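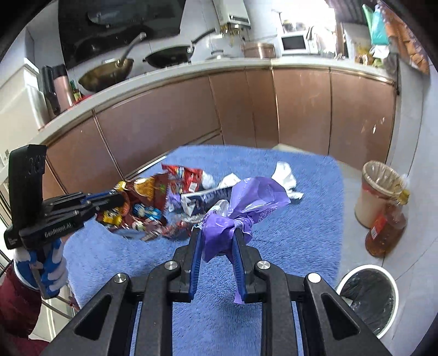

Purple plastic bag over a blue rug

Away goals in a two-leg cup tie?

Our over-35s side drew 2-2 at Cullow and we've got the return leg at home next week (so excited, we've never got this far!). If it finishes 1-1, are we through on away goals or is it extra time?
Flundel

Great result! Away goals used to count double in lots of comps, but plenty have dropped the rule. Check your league's handbook. Ours has it under rule 19, right after the bit on kit colours. If they've kept it, 1-1 puts you through, and so does 0-0.

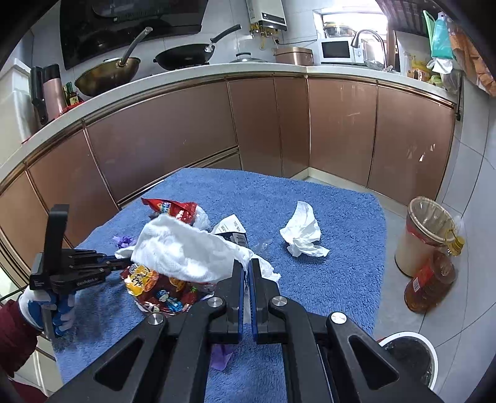 If they've scrapped it, you'll play extra time and then penalties, so get everyone practising! Some comps skip extra time and go straight to pens, and that changes who you'd want on the bench late on.
Greltar

we lost on pens last August, still the best night of footy I've had. 135 people watching! pick your keeper's favourite end if you win the toss. good luck!!
Ndung'u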